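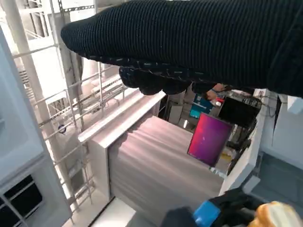 Fig. 1. Black ribbed knit, pale threads caught along the lower folds.

Textiles care and repair, evening course - Session 4 notes
Knitted fabrics: structure, stretch, pilling, washing
Tutor: Kenza Zaki. Handout typed up 22 August 2019, corrections to me please

Recap from last week
Woven = two sets of yarn crossing at right angles. Warp runs the length, weft goes across. Little give except on the bias. Frays at a cut edge.
Knitted = loops pulled through loops. Gives in every direction, more across than down. Cut edge ladders or curls.

Weft knit and warp knit
Weft knit - one yarn travels across the row. All hand knitting, most jumpers, T-shirts, socks. Can be unravelled from the last row made.
Warp knit - many yarns, each going up its own column and zigzagging to the neighbours. Swimwear, linings, net curtains. Hardly ladders. Can't be done by hand needles.
Column of loops = wale. Row of loops = course. People mix these up every term, so learn it now.

Rib
Knit wales and purl wales alternating. 1x1, 2x2, or uneven eg 3x1. The purl wales sink back and the knit ones stand up, hence the ridges.
Pulls in widthways, springs back. Used for cuffs, welts, necks, or whole garments if you want it close fitting.
Lies flat, doesnt curl like stocking stitch.
Loses its spring if pressed hard with an iron. Steam from above, iron not touching, then leave it alone till cool.

Pilling and lint - not the same thing
Pills: fibre ends work loose, rub, tangle into balls still anchored to the cloth. Worse with short fibres and soft twist. Underarms, sides, where a bag strap sits.
Lint: stray fibre from elsewhere, sitting on top. Shows on darks. Brush or sticky roller, comes off.
Pills need cutting. Comb or battery shaver, garment flat on a table, light pressure. Never pull, you draw out more fibre and it starts again.
Loose thread ends - check first whether it belongs to the garment. If it does, take it through to the back with a fine crochet hook. Don't snip.

Washing
Wool: cool, short, no rubbing. Felting is heat + moisture + agitation, the scales on the fibre lock and you won't get it back.
Cotton knit: tougher but grows when wet. Support the weight lifting it out.
Acrylic: washes easily, hates heat, goes limp for good.
Dark colours inside out, wash with other darks.
Drying - flat on a towel, patted to measurements. Anas Shawky asked about hangers: no, shoulders go into points and the body drops. Folded over a thick rail is ok once it is nearly dry.

Class test piece
The Slaoui swatch, 34 stitches in 2x2 rib, relaxed width 17 cm. Meassure again after washing and write both figures in your folder. Ashraf Ashour has the spare swatches if you missed the casting on.

For next time
Read the Garnudby booklet, pages 4 to 17. Skip the part on dye.
Bring: one jumper with a hole, darning needle, matching yarn.
Swiss darning first, then grafting if there is time - otherwise that moves to October with the Broltville visit.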